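# Four eggs at a time

The first thing an operator learns at Trirnis is to slow down before the fingers close. The second is to stop looking at the gripper. Cherry Mae Dagdag, who has recorded more demonstrations than anyone else in the Prenton workshop, keeps her eyes on the egg and lets the arm arrive in her peripheral vision.

"If you watch the fingers, you steer the fingers," she says. "Then the shell is a surprise."

Trirnis is a small company with an unfashionable interest in packing. Its current project, known in-house as Wudonus, concerns the transfer of fragile goods between open containers and retail cartons by a two-armed robot. The robot isn't programmed for the job in the usual sense. A person performs it through the machine, many times over, and a model is trained on the recordings until it can produce plausible movements of its own. The approach is sold as quick. In Prenton it has taken since December to become merely steady.

The operator sits at a pair of lightweight copies of the arms, known as leaders. Move a leader and the corresponding arm on the table, the follower, takes up the same joint angles a short time later. A trigger on each handle opens and closes the gripper. During a demonstration the system logs joint positions, gripper openings and camera images on a common clock. Each run from the first movement to the last is an episode, and episodes are the unit in which everything here is discussed, budgeted and regretted.

The egg task uses a bowl and a four-egg carton. The choice was made by Gerardo Villanueva, who leads the project, after a fortnight spent on a larger tray. With more places to fill, operators got tired halfway through and the later eggs were handled differently from the earlier ones. The model learned this faithfully. It was careful with the first row and brisk with the rest.

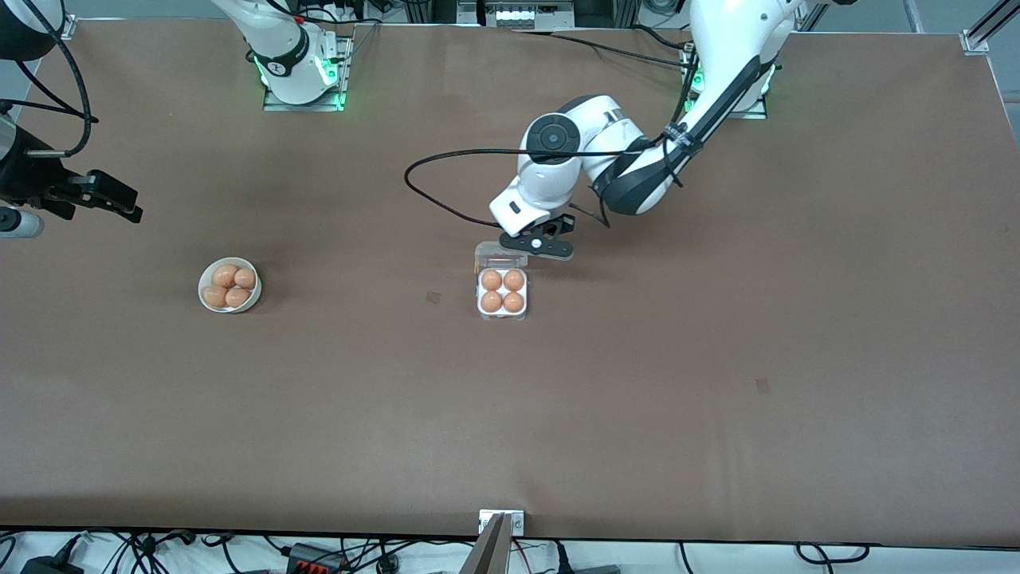

Villanueva's other early decision was to fix the order of operations. An operator left alone will choose whichever egg looks easiest, and two operators will disagree about which that is. The recordings then contain several sensible plans mixed together, and a model trained on the mixture tends to hesitate between them. The written procedure now gives the sequence of eggs, the arm to use and the height to which each egg is lifted before it travels. It also forbids regrasping in mid-air, a habit Dagdag describes as her own contribution to the list of faults.

The first usable set contained 400 episodes. After review, 349 were kept. Most of the rejected ones showed no breakage at all. In several the operator had paused for a second or more with an egg held still, and a pause is awkward material: the camera images barely change, so the model has little to tell it when the pause should end. Others were dropped for a camera fault that left gaps in the record. A handful were correct in every respect but went through a position close to a joint limit, and Villanueva did not want the model to become fond of it.

Force is the harder subject. The leaders give no feedback through the handles, so the operator can't feel contact. Dagdag judges it by sight, from the moment at which the egg stops rolling between the fingers, and by the sound of the motors. New operators squeeze. The gripper command is therefore limited in software during training sessions, and the limit is raised or lowered according to the goods. Villanueva would prefer feedback at the handle, but it adds cost and a certain amount of vibration, and he has yet to see it shorten anyone's training.

There is a case for guiding the arms directly by hand, with the motors slack, and Trirnis tried it. The motion was smoother. The trouble was the operator's own hands and sleeves, which appeared in the images and would not be there when the robot worked alone. Remote control keeps the person out of view. It also means that the operator can be given only the robot's cameras to look at, which Dagdag considers a miserable way to pack eggs and a useful test of whether the views contain enough information to do the job.

Results are reported plainly. In the most recent trial of 100 attempts, the trained model was run with a supervisor beside the stop button and no help from the leaders. Villanueva will not quote a success rate until the trial has been repeated with a second carton design — a deeper one, with a stiffer hinge. What he will discuss is the kind of failure. The approach is generally sound. Release is less so: the model sometimes opens the fingers slightly early, and the egg settles at an angle.

The remedy being tried is more demonstration of the part that goes wrong. An operator starts with an egg already tilted in its place and corrects it, and the correction is saved as an episode of its own. These recordings are short and dull to make. Dagdag does them on Tuesday, in blocks of 2 hours, with the leaders recalibrated between blocks.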